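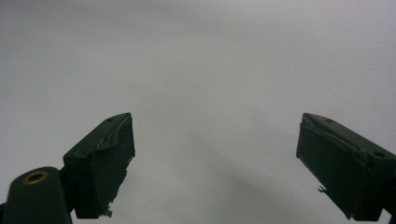 Fig. 4. Jaws open over a bare surface, ready for the pad check.

4. Checking the finger pads before you record

I wrote this section after throwing out more than 600 recordings made with a pad that had slid halfway off, so please do read it (it's short!). It covers the Clokach hand-held gripper with the standard green fingers. If you have the Rustad jaws, the steps are the same but the screws are different, so go to section 7 for those.

Our rule on the Pastunura project is a pad check every 25 recordings, and another one any time the gripper gets dropped. Yes, even a little drop.

1. Put the gripper down, take your hand off the trigger and switch off the tracker.
2. Clear a patch of plain, light tabletop. Loose threads show up much better against it.
3. Pick the gripper up again, let the jaws open all the way and hold them over the clear patch.
4. Look along the top edge of each pad first. That's where the covering likes to let go, and once it starts to wrinkle it keeps going.
5. Now look at the bottom corners for torn bits or hanging fibers.

Caution: Don't pull on a loose fiber. I know, I know, it's right there. Snip it with small scissors, close to the pad. 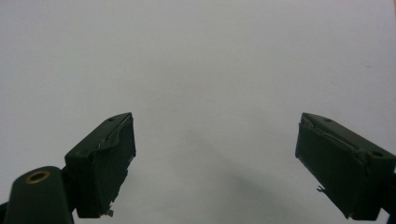

6. Press the lifted edge down with a fingertip, hold it while you count to 12, and let go. If it stays flat, carry on. If it pops back up, write "edge lifting" in the log along with which finger it's on.
7. Close the jaws gently on nothing and open them again. You're feeling for a catch or a drag here, so go slow.
8. Write your initials and the time of day in the log.

Note: Left and right are always called from the holder's side, with the fingers pointing away from you. We had both versions going for a while and the October log is a mess.

When to swap the pads

A frayed edge by itself is okay for practice runs. For anything going into the shared set, swap both pads if either one has lifted far enough to fold over, or if bare finger shows through on the gripping face. Always swap the pair! One new pad and one old one grip differently, and you'll be chasing that for days. Whatever they look like, pads come off at 2000 closes.

Spares are in the Tetar drawer, and Morenike Ogbonna orders more, so tell her when you open the last pack. Fitting the new ones is in section 5.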